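Week 4: Pricing and markdowns in homewares

Arango has 40 stores and carries around 1,000 lines. Prices are set at head office, but store managers choose when to mark down slow stock. Cathal Horgan's reading covers how that split came about.
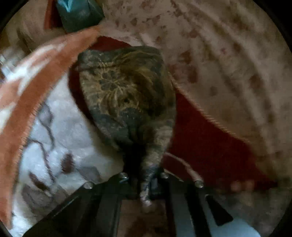

The first markdown usually comes too late. By then the new range is on the floor and the old one is competing with it for shelf space. Work out the margin on each line before and after the cut – include labour for re-ticketing.

For the tutorial, compare Arango with Nodley, which allows only 2 markdowns per season. Bring one page of notes. Questions to Mal-soon Jeon.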